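Sep 30, 2021
Drulwood, bathroom corner
Re: hand opens late after a stop

Same fault as in May, I think, though it was written up then as a glove problem and closed. After a soft stop the Jikberg hands keep their last grip command. When the stop is cleared the arm is live straight away, but the fingers carry on with the old command until the Frade controller gets round to sending a new one. Gap in the log is about 80 ms on a good run. On the worst one this morning it was 1,115 ms, and in that time the arm had already begun its retreat with the hand still trying to close.

Nothing broken. Nobody hurt, but I was reaching for the stop box at the time and I don't want to do that again with an arm moving.

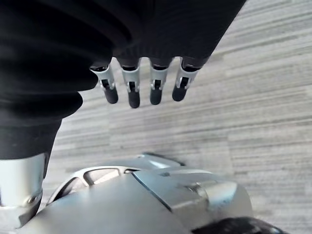
M. Ollerenshaw

First thing I did was take the objects out of it and let the hand hang free, fingers down, then stop and clear, stop and clear. No fault that way. With no load the fingers reach their target before the stop lands, so the held command does nothing when it comes back. This is probably why the bench check has passed every time.

Next, towel task. Stop sent on approach, before contact. Cleared it and the arm went on to the next waypoint as normal. Repeated with the stop sent later in the approach, same result. I was fairly sure by then that it needs something between the fingers.
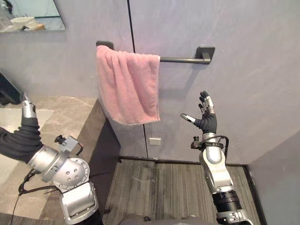
Slowed the approach to 50 per cent and tried again anyway, in case it was down to timing. It wasn't. Left the speed at 50 for everything after this, partly for the test and partly because I was on my own with it.

Then the bag. A thin bag never gives the fingers a firm stop, so the close command is always short of its target. Stopped it mid-grip and cleared. The fault showed on the first go. The fingers pulled in again while the wrist was already lifting. Areck logger has it on run 62, both channels, keep that one. 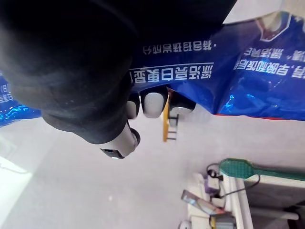 Blue bag held between the fingertips, small yellow frame on the surface below.

So the order of events is: stop, clear, arm enabled, old grip command replayed, new grip command. It should be: stop, clear, grip command flushed, arm enabled. I can flush from the script but that is only a patch – anyone running the hands from the panel would still get the old behaviour.

Have not repeated it on the toothpaste. The cup is light and I expect it would go over if the arm left early.
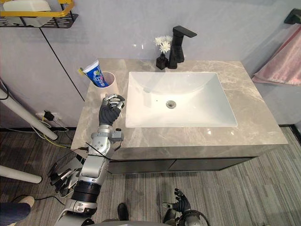

Left hand by the cup, fingers curled. Right hand at the bottom.

Until it is fixed:
Hands open by command before clearing any stop.
Stand outside the reach of both arms when clearing.
No speed above 50 per cent with anything in the grip.

To do: send run 62 to Jikberg, reopen the May entry, ask whether Frade can hold the arm enable until the hand reports back. Add a loaded grip to the bench check.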